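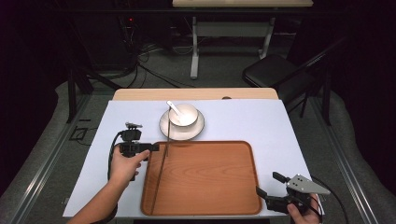
*Clerkcombe bench, tray and bowl setup, both hand grippers in use.*

**Ticket: left gripper drops out when the cable curls**
Status: open, but we're getting close!
Site: Clerkcombe
Software: Rikach recorder

**Problem**
The left gripper stops reporting its jaw position partway through the "bowl onto tray" task. The right one keeps going happily. The log shows the left value frozen for up to 800 ms, then a jump. It hit us in 4 takes out of 60.

**Tried so far**

- Swapped the left and right ports on the hub. Fault stayed with the left gripper, so the hub is off the hook (great news, those are a pain to replace).
- Reinstalled the Rikach driver. No change.
- Ran the left gripper with its cable held out straight. Zero freezes, a whole set of takes!
- Let the cable curl again and wiggled it near the plug. Froze 3 times in a row. I was so pleased to finally get it on demand.

**Current guess**
Broken strand right behind the connector. Geerts sells the same cable with a longer strain relief, and the Gistiscombe bench has used those since July without a single dropout.

**Next**
Fit the Geerts cable on the left side, rerun the full set, and flag the 4 bad takes so they stay out of the training batch. Please don't tape over the old plug, I'd love to cut it open.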